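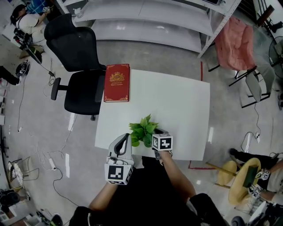

Murnbridge Reading Room lends out its tables by the half day, along with whatever chairs are speaking to each other that week. The questions on this page are the ones that reach us most often, usually in capital letters. Most of them concern the white table, which people book for one purpose and then use for another. It will hold a red hardcover with gold borders at one end and a small potted plant near the front edge, and still leave you room to get something done. What you do with the room is your business until closing.

Last revised 2/11/20.

## Booking

**How do I reserve a table?**

Write your name in the book at the Hundwood Street door. Pencil, please. We had a web form through January, and it accepted 97 bookings for the same morning.

**How long can I keep it?**

A half day. If no one is down for the second half, you may stay, but you have to go and look in the book yourself. "I assumed" has been tried.

**Is there a charge?**

Two dollars for a table, which includes the chair. A second chair is also included. A third chair is a negotiation.

**Can I book the same table every time?**

You can ask for it. We'll write down that you asked.

## Furniture

**Why don't the chairs match?**

They came from different places at different times and we kept the ones that held. There's a black mesh office chair with a tall back, a gray folding chair, a black metal one and a pair of round yellow stools. The office chair goes to whoever gets here first. Please don't leave your coat on it overnight as a claim.

**Are the stools comfortable?**

For a while.

**Whose is the pink blanket?**

Ours, as far as we can tell. It lives on the metal chair. You may use it, and you may not take it home to wash it, however kind the impulse. The last blanket went home to be washed.

**Can I put things on the white shelves?**

During your booking, yes. Clear them when you leave. Anything still there at closing goes in the Sengar box under the stairs (named for the label on the side, and we've never had a better idea). The box gets emptied when the lid stops shutting.

**Can I move the table?**

Lift it, with a person at each end. Dragging it is how we came to know so much about floor repair. Put it back before you go, and square it up with the room. "Close enough" was the previous standard and we ended up with a table in the doorway.

## Plants and books

**Do I need to water the plant?**

No. Eleven people watering one plant is how we lost its predecessor. There is a card by the sink. If the card has a tick on it, leave the plant alone. If the card has no tick, leave the plant alone and tell the desk.

**May I move the plant?**

Yes, if it's in your way. Use both hands and hold the pot, never the leaves.

**Can I borrow the books left on the tables?**

Read them here as long as you like. Borrowing is done at the Gadstead branch, which has a stamp and enjoys using it.

## Comfort, such as it is

**Can I turn on the fan?**

Of course. Ask the other tables first if they have loose paper. They will say they don't mind, and then you will learn whether they meant it.

**Is there somewhere to plug in?**

There's a power strip on the floor. Run your cable along the wall side where you can, and step over everybody else's.

**Is food allowed?**

Dry food, quiet food. Soup has its own history here and the answer is no.

**Is it quiet?**

Before lunch, fairly. After lunch we get the chess people, who don't talk but do sigh.

**Something is broken. Whom do I tell?**

The desk, the same day, even if it was you. We fix most things with the same tube of glue.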